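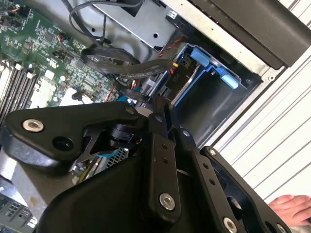 4. Taking the drive out

Right, if you've come straight from section 3 you've got the side panel off and the case lying flat on the bench with the open side facing up. If it's still standing upright, lay it down now. I know plenty of people work on them standing, and I did for years, but cables flop about and screws roll off to places you'll never find them.

Before you start: machine shut down, mains lead out of the back, power button pressed for a few seconds with the lead out. Then touch some bare metal on the chassis. I do this every time, even on the Listlow machines that are only going for spares.

4.1 Have a look at where the cables go. The black ones in the middle tend to loop right across in front of the drive bay, and they're the main thing in your way. Take a photo on your phone. You'll be glad of it in section 6, believe me!

4.2 Ease the loop of cable to one side, away from the bay. You don't need to unplug the whole bundle. If it won't stay put, a bit of masking tape on the outer edge of the case holds it nicely (not on the board, please).

4.3 Unplug the two leads from the drive itself. Hold the plug, not the wire, and pull it straight back. Some of the data leads have a little metal spring clip you have to pinch first. If it feels stuck it's probably that, so have another look before you pull harder.

Note: leave the small plugs on the motherboard alone. On ours there are a couple with orange wires near the top edge and they've got nothing to do with this job. Harsh Bhardwaj pulled one on the second machine he ever did and we spent most of an afternoon working out where it went.

4.4 Find the blue plastic carrier. It has light-blue tabs on it, and the lighter colour is your clue that they're the bits you're meant to press. Squeeze the tabs and slide the carrier out, drive and all. It should come with a steady pull. If one side moves and the other doesn't, push it home and start again, both tabs together this time.

CAUTION: don't lever the carrier with a screwdriver. The plastic gets brittle with age and a snapped tab means a whole new carrier. Jedham used to sell them singly but when I tried in April they only had bags of 2, and postage on top.

4.5 Flex the sides of the carrier outwards, gently, and lift the drive free. The pins will come out of the holes in the sides of the drive. Put the empty carrier back in the bay straight away so it doesn't wander off - we've got a drawer full of drives with no carriers and I would dearly like not to have another.

4.6 Write the machine number on a sticky label, put it on the top of the drive (never over the little breather hole, if there is one) and pop it in an anti-static bag. Then fill in the sheet. Machines 191 to 222 go on the green sheet, everything after that on the white one. If you can't find the sheets, ask Kuldeep Bhatt or Abhishek Goel, they've both got spares.

While you're in there

Have a quick look at the memory slots along the side of the board. The latches at the ends should be closed wherever there's a stick fitted. If one has popped open, press the stick down evenly until it clicks. Don't go poking at anything else for now, we'll get to the dust in section 5.

Fitting the new drive is the same thing backwards, and it's in section 6 with the photos Arnar took.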